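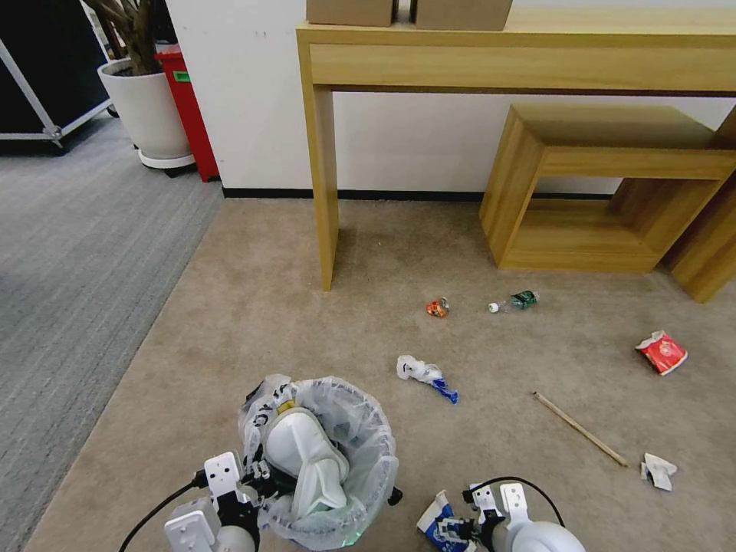
Where Does Our Trash Go?

Think about the last thing you threw away. Maybe it was a candy wrapper, or the end of a pencil, or a drink bottle you'd emptied in one long gulp. You let go of it, and that was that. But for the trash, the trip was only just starting!

Let's follow a bag of it through the town of Niltside.

First Stop: The Truck

Early in the morning, when most of the town is still asleep, a big green truck comes rumbling down the street. Sutrisno Krishnan has been driving it for 16 years, and he knows every bump in the road (and most of the dogs). Inside the truck is a strong metal wall that pushes and squeezes the trash - a bit like when you sit on your suitcase to make it close. Squashed trash takes up less room, so the truck can visit 295 homes before it has to go and empty itself.

Second Stop: The Sorting Hall

Niltside has 2 kinds of trucks, one for trash and one for recycling. The recycling truck drives to a sorting hall called Purba, where everything is tipped onto a long moving belt. Big magnets pull out the steel cans. Puffs of air blow light things one way while heavy things roll along the other way, and people in thick gloves pick out whatever the machines have missed. It is very, very loud in there!

Plastic bottles get washed, chopped into flakes and melted. After that they can be made into new bottles, or even into the fuzzy cloth of a winter jacket. Paper is stirred up with water until it looks like lumpy oatmeal, and then it's pressed flat and dried to make paper again.

Last Stop: The Landfill

Trash that can't be recycled goes to the landfill at Gonulmont, up past the hills. A landfill is a huge hole with a thick lining at the bottom, which helps keep dirty water from leaking into the ground. The trash is packed down and covered with soil, one layer after another. Some of it, like apple cores, breaks down slowly. A plastic bottle may still be there in 300 years!

Try It Yourself

Ask a grown-up to help you bury a lettuce leaf and a bottle cap in a pot of damp soil. Put the pot outside, water it now and then, and dig them both up after a month. Which one has changed the most?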